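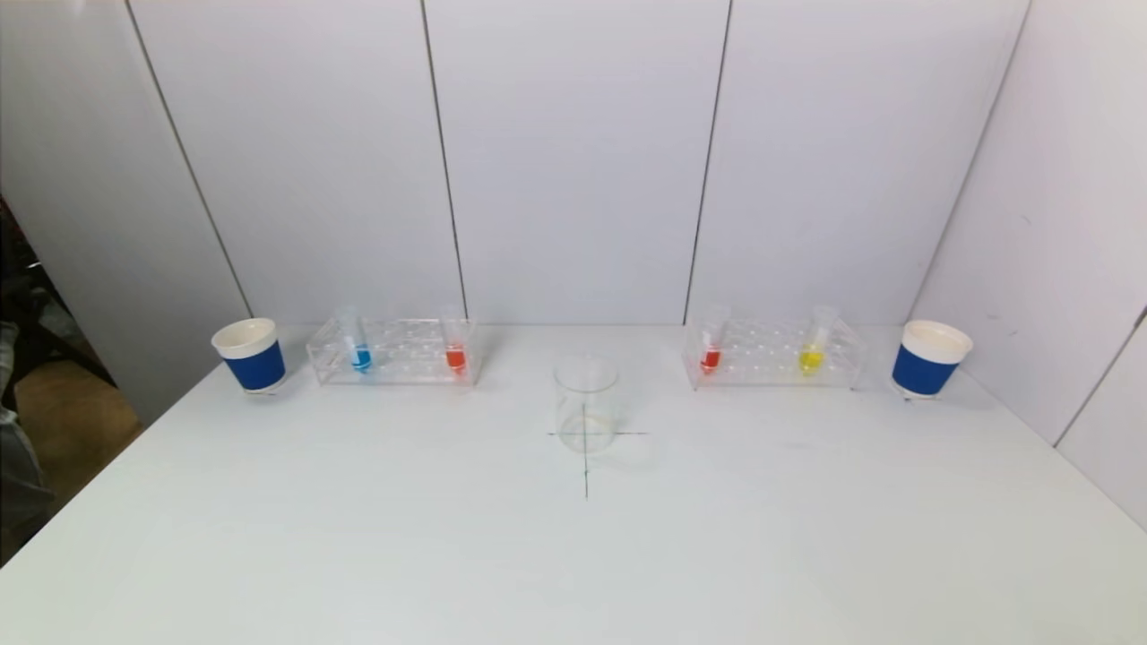 흰색 작업대와 그 위의 시험관 꽂이, 비커

보낸 사람: 우르슐라 시코라
받는 사람: 칠스테드 공동실험동 이용자 메일링 리스트
날짜: 2025년 10월 20일
제목: Re: 폐액 수거 절차 변경 및 보관 기준에 관한 질의

공동실험동 이용자 여러분께

운영지원실의 우르슐라 시코라입니다. 라두 부쿠르 선생님께서 지난번 공지와 관련하여 본 리스트에 질의를 보내 주셨습니다. 같은 내용의 문의가 다른 연구실에서도 접수되어 전체 회신으로 답변드립니다. 보내 주신 원문은 본 메일 하단에 인용하였습니다.

1. 수거 신청 시한

폐액 수거 신청은 수거 예정 시각 48시간 전까지 접수되어야 합니다. 종전에는 당일 오전에 구두로 요청하신 건도 처리해 드렸으나, 수거 업체가 보르코프스카로 변경되면서 차량 배차가 사전 신청분을 기준으로 이루어지게 되었습니다. 시한이 지난 신청은 다음 회차로 자동 이월되며, 별도의 취소나 재신청은 필요하지 않습니다.

신청은 넬티코 시스템의 '폐기물' 메뉴에서만 받습니다. 이메일 신청은 9월 말일자로 종료되었습니다. 넬티코 계정이 없는 방문 연구원은 소속 연구실 책임자의 계정으로 신청하시되, 비고란에 실제 배출자의 성명을 기재하여 주십시오.

2. 용기와 표지

연구실 내 임시 보관 용기는 종전과 같이 운영지원실에서 지급하는 것만 인정됩니다. 시약병을 재사용한 용기는 수거 대상에서 제외됩니다. 표지에는 다음 사항을 기재하여야 합니다.

배출 연구실 및 호실
주요 성분과 대략의 조성
최초 투입일
배출 책임자 성명 및 내선번호

질의하신 '혼합 수용액'이라는 표기는 10월 수거분까지 한시적으로 허용하며, 그 이후에는 성분명을 기재하여야 합니다. 성분이 확인되지 않는 폐액은 임의로 다른 용기에 합치지 마시고 다미안 체르빈스키 안전담당관과 먼저 협의하여 주시기 바랍니다. 산성 폐액과 염기성 폐액의 분리 기준에는 변동이 없습니다.

3. 보관 한도

호실별 임시 보관 한도는 100리터입니다. 이 한도는 유기계와 무기계를 합산한 값이며, 부쿠르 선생님께서 이해하신 것처럼 계열별로 각각 적용되는 것이 아닙니다. 지난 공지의 문구가 명확하지 못하여 혼선을 드린 점 양해를 구합니다. 정정된 문구는 넬티코 공지란에 게시되어 있습니다.

건물 전체의 보관 한도는 700리터이며, 9월 말 점검 당시 집계된 양은 370리터였습니다. 전체 한도에 여유가 있더라도 호실별 한도의 초과는 인정되지 않습니다. 대용량 배출이 예정된 연구실은 임시 수거 일정을 별도로 협의하실 수 있습니다.

4. 칠트베르크 분원에서 이관되는 폐액

분원에서 발생한 폐액을 본원으로 운반하여 배출하는 것은 허용되지 않습니다. 분원에는 자체 수거 일정이 있으며, 담당자는 스와보미르 지우코프스키 선생님입니다. 두 기관에서 공동으로 수행하는 과제라 하더라도 폐액은 발생한 장소에서 배출하는 것을 원칙으로 합니다. 분석용 시료의 이송은 이 규정의 적용을 받지 않으며, 기존의 시료 반출입 대장을 그대로 사용하시면 됩니다.

5. 비용 부담

수거 비용의 연구실별 배분 방식은 아직 확정되지 않았습니다. 군나르스 사칼라우스카스 행정부장께서 보르코프스카 측과 단가를 협의 중이며, 확정되는 대로 본 리스트에 공지하겠습니다. 그때까지 발생하는 비용은 공동실험동 운영비에서 지출됩니다.

추가 문의는 본 리스트에 회신하시거나 운영지원실로 직접 연락하여 주시기 바랍니다.

우르슐라 시코라 드림
칠스테드 공동실험동 운영지원실

----- 원문 메시지 -----
보낸 사람: 라두 부쿠르
제목: 폐액 수거 절차 변경 및 보관 기준에 관한 질의

> 운영지원실 담당자께
>
> 변경된 폐액 수거 절차에 관하여 몇 가지 확인을 요청드립니다.
>
> 첫째, 수거 신청을 사전에 하지 못한 경우 다시 신청하여야 하는지, 자동으로 다음 회차에 포함되는지 알고자 합니다.
>
> 둘째, 저희 연구실에서는 소량의 수용액을 한 용기에 모아 '혼합 수용액'으로 표기해 왔습니다. 이 표기를 계속 사용할 수 있는지요.
>
> 셋째, 보관 한도는 유기계와 무기계에 각각 적용되는 것으로 이해하고 있습니다. 맞는지 확인 부탁드립니다.
>
> 넷째, 칠트베르크 분원과의 공동 과제에서 나오는 폐액을 본원에서 일괄 배출할 수 있는지, 그 경우 비용은 어느 쪽에서 부담하는지 회신하여 주시면 감사하겠습니다.
>
> 라두 부쿠르 드림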